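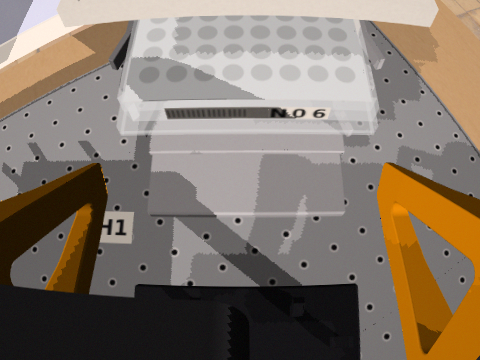
The sales brochure for the plate-handling cell at Mastdale promises "walk-away operation." I spent two days there in August, and for most of the first one it was the staff who couldn't walk away.

126 shares | 19 comments

Mastdale is a contract testing lab on the second floor of a former shoe warehouse. It bought its cell from Bisgaard, a small integrator that will take your robot arm, your instrument and your perforated deck and make them behave as one machine. The software that tells them all what to do is called Dratach. The project that pays for it is called Fluka, and when I asked what the letters stood for I was told they didn't stand for anything.

The job sounds like something a bright teenager could do. Take a microplate from its spot on the deck, put it in the instrument, take it out again, put down the next one. A bright teenager did do it for a while, on a summer contract, and by all accounts did it well. The cell is supposed to do it at three in the morning.

What the brochure leaves out is teaching. Every place the arm has to go must be shown to it first. A technician jogs the gripper to a position, looks at it from the side, nudges it a hair, looks again, and saves the point. Then there is the approach point above it and the retreat point behind it. Then the whole business gets repeated slowly with an empty plate, and again at working speed. By lunch on the first day they had saved 19 points and thrown out several of them.
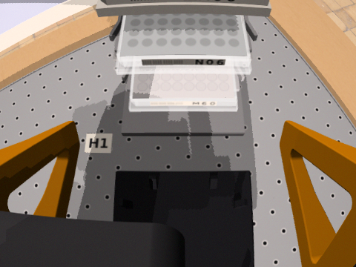 BY OUR AUTOMATION CORRESPONDENT
29/09/2020

The position I watched them fight with is tagged H1 on the deck, next to a dark pad. One plate, M60, was sitting on the pad with the gripper's orange fingers open on either side of it. Another, N06, was up at the instrument behind. Both carry barcodes on the front edge, facing the arm, and the lab is strict about that. A plate put down backward can look perfectly fine to a tired person.

Two plates that close together make for a fussy bit of teaching. The fingers on this gripper are big open triangles, and they need room to spread before they close. Come in too low and you clip the pad. Come in too high and you get a weak grip near the rim of the plate, and then you are mopping up somebody's samples. Bisgaard's written procedure gives this step half a page. The lab's own notes on it, kept in a ring binder with a coffee stain on the cover, run to six.

I asked how often the points have to be taught again. The official answer is whenever the cell is moved or a part is replaced. The answer I got at the coffee machine was every few weeks, and any time somebody leans on the deck. The deck is a grid of holes, good for putting things wherever you like. It is also good for putting them back one hole over after cleaning, and the arm will go to the old spot with complete confidence.

Mastdale says the cell now moves over 70 plates on a good night. I don't doubt it. I would like to see the figure for a bad night, and I asked for it twice. I was given a chart of good nights instead.

In fairness, the upkeep is simple enough once it becomes a habit. The finger pads get wiped before each run and the deck gets checked against a printed map. One plate is sent through the full loop with a person watching and a hand near the stop button. It all takes less time than reading the binder. But it is work, done by trained people on the clock, and it appears nowhere in the savings estimate I was shown, which counts the cell as needing no labor at all between loading and unloading.

The lab is thinking about a second cell. Bisgaard has offered to copy the points over from the first one. The technicians have already blocked out two days on the calendar to teach them again by hand.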